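Wednesday, textile sorting, back bench

Carried on with the mixed bale from Plernport. It was booked in at 107 kg and most of what has come out so far is soft stuff, clothing and bedding together, nothing folded. Tipped the next lot onto the bench at half nine and spread it enough to see what was what before weighing.

Same order as last time: fleece first, then knits, then woven and printed. Fleece goes in the Felar sacks, knits in the grey crates, bedding on the trolley. Anything with tape, cord or binding is put to one side for trimming, as Alance will not take it otherwise and we had a sack back in June over two drawcords.

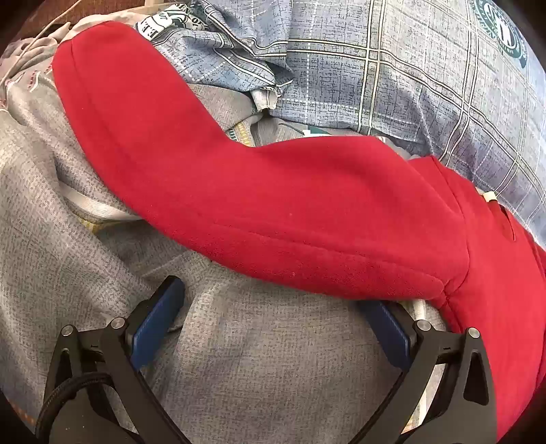 Bench before sorting. Red fleece on top, grey heathered knit with striped binding, blue-grey plaid behind.

The red one needs a proper look before it goes in a sack. There is a white cord end by it and I have not traced what it belongs to. Grey knit to trimming for the edge binding. The plaid has a round dark green emblem printed on it, so it counts as printed even though the rest would pass as plain check – ask Sarmiento whether they still want prints kept apart.

Lint is a nuisance with fleece. Brush the bench down between lots, and do the scale pan as well, it was reading 3 g over when I checked it empty.

First sack closed at 700 g short of full, left open at the neck for tomorrow. Running total for the month now 1,205 kg, entered in the blue book.

To do: new blades for the trimming knife, more tie labels, move the trolley away from the radiator.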